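Pindum Open Day: A Visit Report

I had been meaning to get out to Pindum for ages, and when the notice went round that they would open their doors on 2nd February I signed up before I had even looked at the bus times. (The bus times were terrible, if you're thinking of going. Take the train to Wustura and walk.) The subject of the day was teaching robots household chores by showing them, either by taking the arm in your hand and moving it or by driving it from a distance with a pair of controllers.

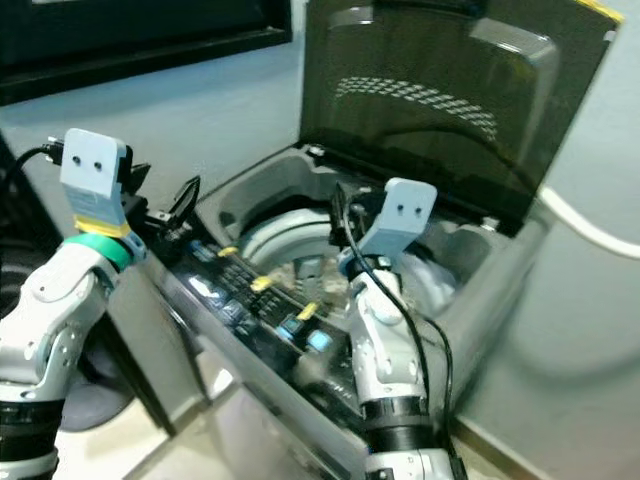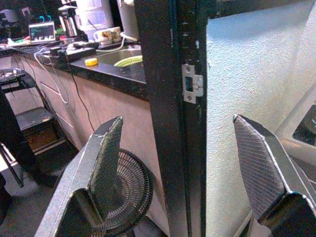

What I really went for was the teaching side, as I help run an evening workshop where grown adults learn to fix their own appliances, and I spend a great deal of my life trying to show people how to do things with their hands. So I was all ears when our guide explained that a person's first few demonstrations are nearly always thrown out. They move too fast, they change their minds halfway, they pause to think, and the robot learns the pausing along with everything else! The washer was the station I kept drifting back to. With the lid tipped right back and one arm reaching down into the tub, you can see how little room there is to work in, and the guide told us that new operators tend to forget about the second arm altogether while they're busy with the first. There are bits of yellow tape on the control panel too, and I came home wanting to put tape on every machine in our workshop.

We were split into small groups and each group got a turn at the controls. I should say that I am not a gamer and I was nervous. The controllers are a matched pair, one for each hand, and the feeling is a bit like wearing someone else's gloves. My job was to bring the gripper down over a folded towel, close it, lift, and put the towel in a basket. I got it on my second try and was absurdly pleased with myself. A boy in the group behind us did it straight off, of course, and then asked if he could do socks.

After that came the hand guiding, which I liked even better. They have a practice arm on a bench, a little one they call Wei, and when you hold down a button on its wrist it goes slack and lets you lead it wherever you like. You walk it through the motion, let go of the button, and it plays the motion back. Mine came back with a wobble in the middle that I would have sworn I hadn't put there, but the guide played it a second time and there it was, right where I had shifted my feet.

There was a short talk before lunch in the upstairs room. The numbers I wrote down were 89 demonstrations recorded for one laundry task, of which 42 were kept. Somebody asked whether the rest were wasted, and the answer was rather nice: new operators watch them on their first morning, to see what hesitating looks like from the outside. I have since tried the same thing with my own students, filming them changing a pump filter, and it went down better than I expected.

Lunch was soup and very good bread. I sat with a couple who had come over from Kerkik and wanted to know when a robot would be able to fold a fitted sheet. I can't do it either, so we had plenty to talk about.

The afternoon was looser. You could go back to any station you liked, and I used the time to ask about doors and doorways, having a narrow utility room at home. Driving an arm by remote control past a door jamb is apparently one of the things operators practice a lot, and the small camera at the wrist helps with that, though you do have to get used to looking out from between two big gray fingers.

A few practical notes for anyone going to the next one, which is planned for September. Wear flat shoes, as you are standing for most of it. The coat hooks fill up early. Put your name down for the hand guiding as soon as you arrive, and if you're offered a second turn, take it.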